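Subject: Re: [mending] snaps on black cotton, help?

On Thursday Radomir Halilović wrote:

> Four little metal snaps down one side, and the edge next to them is going
> fuzzy. Do I pull the snaps and start over, or can I work around them?
> I'd rather not lose the tab at the top either.

Hi Radomir, hi everybody,

Leave the snaps alone! I pulled a set off an old black work jacket in December and ended up with holes bigger than the snaps (I still have it, it's in the bag of shame under the stairs). If they hold, they stay. I've got a black one with four silver fasteners and the same kind of tired edge, so I know the look you mean. 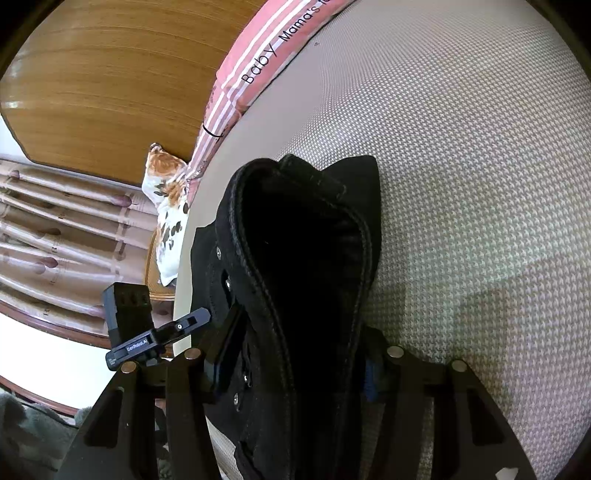 Black one, open at the fasteners. Fuzzy seam on the left.

For the fuzz, I trim the long bits with small scissors and then whipstitch over the rim in plain black thread, tiny stitches, going slow where it gets thick. Don't use the shiny polyester stuff, it shows like crazy on faded cloth. The tab I'd only touch if it wiggles, and then a few stitches through both layers will do it.

Tala, are you still ordering thread from Grinden? I'd go in on a 1000 yard cone if somebody wants to split it. I have 19 nearly empty spools and not one of them is black, go figure.

Zorica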